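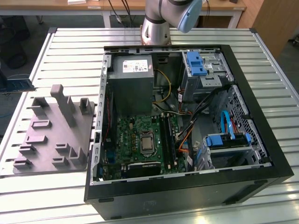 Side panel off: a desktop tower with its processor and memory slots on show.

The cupboard under the stairs at Stongate library used to hold deckchairs. Now it's old computers, floor to ceiling, and Nkechi Nnaji wants them gone by November. Gone to homes, that is. Not the tip.

She runs the Thursday repair evening. Doors at six, tea by ten past, queue out to the bike racks most weeks. People bring what they've got. A laptop that won't charge. A tower from a dead uncle's study, still full of his tax returns.

"They say it's broken," she says. "Mostly it's just slow. Or full."

The sums are simple enough. A decent second-hand machine from the shop on Lu Street is 196 pounds. More memory and a good clean at the library, 90 at the very most, usualy a lot less. For a family with two kids doing homework on one phone that's the whole argument.

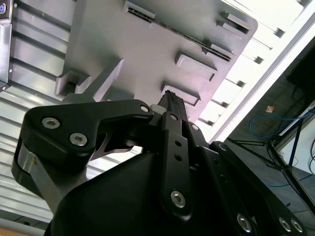

Grey plastic panel seen from underneath, with its long vent strip.

Dust is the big enemy. Dust and cat hair. Shiyu Shen, retired from the phone exchange, does the cleaning with a paintbrush and a bicycle pump and won't hear a word about compressed air. Too dear, he says. Too cold on the fingers.
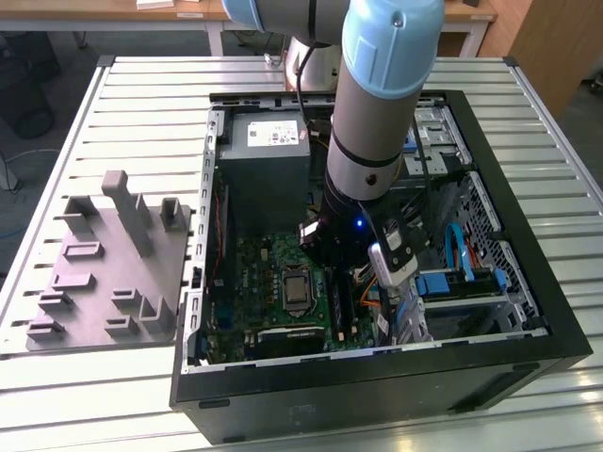 Home & Money desk

What goes wrong next is rarely the hardware. Passwords. Forgotten ones, mainly, written on the back of an envelope that went out with the recycling. Nkechi keeps a notebook for each visitor now and makes them take it home.

Then there's the wiping. Nobody's photos should turn up in a stranger's kitchen, so every donated drive gets cleared before it leaves the building, overnight if need be. The old owner gets asked twice. Some change there mind at that point and carry the thing back to the car.

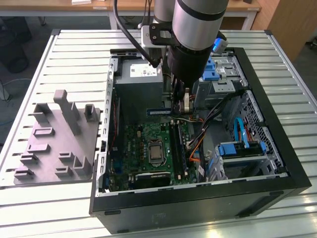 Money is tight. The library gives the room free but not the heating, and a grant bid for 1000 pounds went in last spring. No answer yet. Meanwhile there's a jar by the kettle and a waiting list of around 100 households, which Shiyu has pinned to the cupboard door.

Want to give one? Bring the power lead. They never have enough power leads.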